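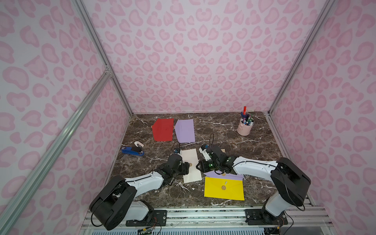
Clirnia Stationery Club, Mailing and Paper Help

Wax-style seals lifting off envelopes

Posted by Daichi Sakamoto

I am mailing 200 invitations in cream envelopes with a gold seal on the flap. The seals are the premade adhesive kind, 30 mm across. On a test batch, 13 lifted at one edge overnight. The paper has a slight texture. Do I need a different adhesive, or more pressure? I would also like to use colored envelopes for some groups and want to know if the color matters. 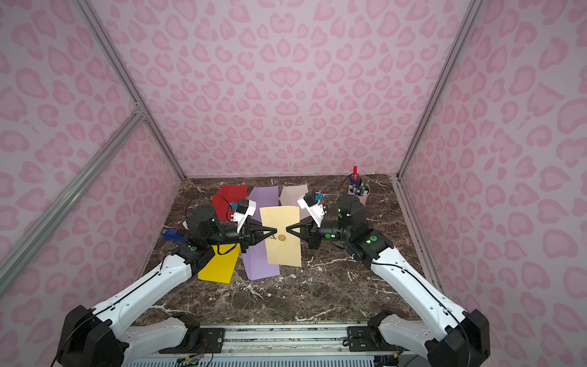
Sachiko Tsuji

More pressure first. Place the envelope on a hard, flat surface with nothing under it. If it overlaps another envelope, the step in height shows up as uneven contact under the seal. Press straight down on the center, hold, then work outward to the rim. Leave the batch flat for a day before stacking.

Color does not matter on uncoated stock. Red, yellow, lavender and beige from the same paper line should all hold the same way. Pearl or metallic finishes are another case: wipe the flap with a dry cloth and test one.

Close the flap with its own gum. The seal is decoration and should not carry the load. For mailing, put the whole thing in a plain outer envelope, as a raised seal can catch in sorting equipment.

Zeston

I just use a glue dot under each one. Did 900 last September, no complaints.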